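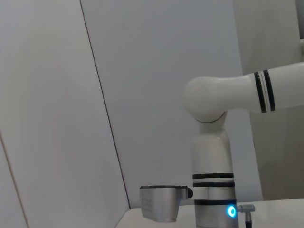
Asent, 7.4.22

Häufige Fragen zur Abgabe und zum Kauf von kleinen Sachen bei Griltine

Was nimmt Griltine an?
Kleine Gegenstände, die man auf dem Tisch oder in der Tasche hat: Becher und Gefäße aus Metall, Brillenetuis, Dosen, Schreibsachen, Schlüsselanhänger. Kleidung, Bücher und Geschirr aus Porzellan nehmen wir im Moment nicht an.

Muss ich die Sachen vorher waschen?
Bitte ja. Edelstahl wäscht man mit warmem Wasser und etwas Spülmittel, danach gut abtrocknen. Bei Gefäßen mit gelochtem oder geprägtem Muster bleibt der Schmutz gern in den kleinen Punkten sitzen, dort hilft eine weiche Zahnbürste. Unter einem schwarzen Rand und um einen Knopf herum bitte auch nachschauen.

Darf ich Stahlwolle oder Scheuerpulver benutzen?
Lieber nicht. Gebürstetes Metall bekommt davon Kratzer, die quer zur Richtung der Bürstung laufen, und diese kann man nicht mehr wegpolieren. Gegen Kalk reicht Zitronensäure, verdünnt nach der Angabe auf der Packung.

Ich weiß nicht, wozu mein Gefäß gedient hat. Kann ich es trotzdem bringen?
Sie können es bringen. Wir schreiben dann nur »Metallgefäß« auf den Zettel und überlassen es dem Käufer, was er damit macht. Für Lebensmittel empfehlen wir ein solches Stück aber nicht.

Wie prüfen Sie ein Brillenetui?
Frau Karppinen öffnet und schließt jedes Etui mehrmals und fühlt innen mit dem Finger, ob das Futter fest sitzt. Ein Etui, das von selber aufgeht, verkaufen wir nicht. Kleine Kratzer außen sind erlaubt – sie werden auf dem Zettel notiert.

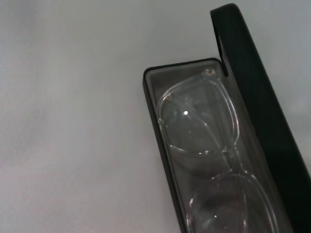

Wie reinige ich das Futter in einem Brillenetui?
Zuerst das offene Etui umdrehen und leicht ausklopfen, dann mit einem trockenen Pinsel in die Ecken gehen. Flecken tupft man mit einem feuchten Tuch ab, ohne Reibung. Das Etui bleibt danach offen liegen, bis es innen ganz trocken ist.

Was kosten die Sachen?
Ein Etui kostet fünf Euro, die anderen Preise stehen am Stück. Handeln ist bei uns nicht üblich.

Bekomme ich Geld für meine Abgabe?
Wir zahlen kein Geld aus. Wer etwas abgibt, bekommt einen Gutschein, der bis Ende April gültig ist. Den Gutschein darf man auch verschenken.

Im Etui war noch meine Brille. Was soll ich tun?
Schreiben Sie bitte schnell an Kálmán Jakab und nennen Sie die Nummer von Ihrem Abgabezettel, zum Beispiel 953. Gefundene Brillen bewahren wir zwei Monate lang auf. Am Schalter müssen Sie die Brille kurz beschreiben können, ein Ausweis ist nicht nötig.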